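5 July 2025

Went back over the Plullitz hanging strips for canvas prints. The box claims 3,000 g per pair. I doubt it. On painted drywall the first pair let go at 2,000, and the paint came off with it. Tejada says I skipped the alcohol wipe. I didn't.

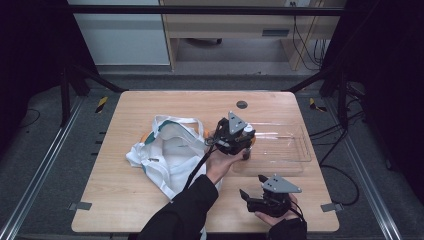

Second wall, the textured one, is still to do. My guess is it fails sooner – less contact, same glue. Movden sent their own numbers in March, all taken on glass, and who hangs a canvas on glass?

Until I see 15 days on real paint, the big quote panels stay on screws. Need more drywall offcuts and a fresh can of eggshell.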